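Song contest diary: the regional heat

Hello again from row F, where I have now sat through more ballads than is good for a person. 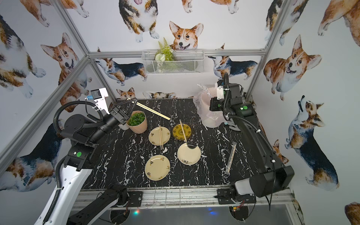 Tetteh Gbeho wrote in after last month's item to say I'd been far too kind about the new voting rules, and that a jury worth half the marks will always pick the safest song in the running order. I read his email twice on the bus and I still don't agree, Tetteh, though after the Grasska heat I'm a bit closer to your side than I was.

So, the heat. Six acts, two hosts, and a sound desk that took a good while to wake up. Aaliyah Gagnon opened with Paper Harbour, a slow one with a big key change (you could hear people getting ready for it) and she sang it beautifully. I've had the chorus stuck in my head ever since, and I only know half the words. Going first is a rotten draw, though, and by the time the phone lines opened I think plenty of the hall had forgotten her.

Akodus were on third. If you've not come across them they're a duo, all synths and matching coats, and they were easily the loudest thing of the night! I loved it. The woman next to me put her scarf over her ears. The jury had them fifth, which I thought was mean.

Then Kwesi Abugri came out with just a guitar and the place went quiet. His song, Dankwa, is named after the street he grew up on, and it's got a lovely middle bit where he drops the guitar altogether and sings on his own. He won the phone vote by a mile, 1,402 calls, and came second with the jury, and that was enough to put him through. The jury's own favourite was Dede Ametepe, who missed out on the win by 2 points and took it very well. She hugged Kwesi, she hugged the hosts, I think she hugged a cameraman.

I do wish they'd read the jury scores out one at a time. We got the lot on a screen for a few seconds and then it was gone, and there was a real groan from the back rows. Tamsin Prendergast was presenting and she did her best to fill, but you can't build much suspense out of a table of numbers that everyone has already seen.

Kwesi goes on to the final at the Unirine Hall later in September. I'm told he's keeping the arrangement as it is, and I hope so, it doesn't want strings on it. Tickets are on sale from the hall's box office now and the balcony is the cheaper half. If you're going, take a cushion, the seats up there are hard.

Tetteh, I'll save you one and we can argue in the interval.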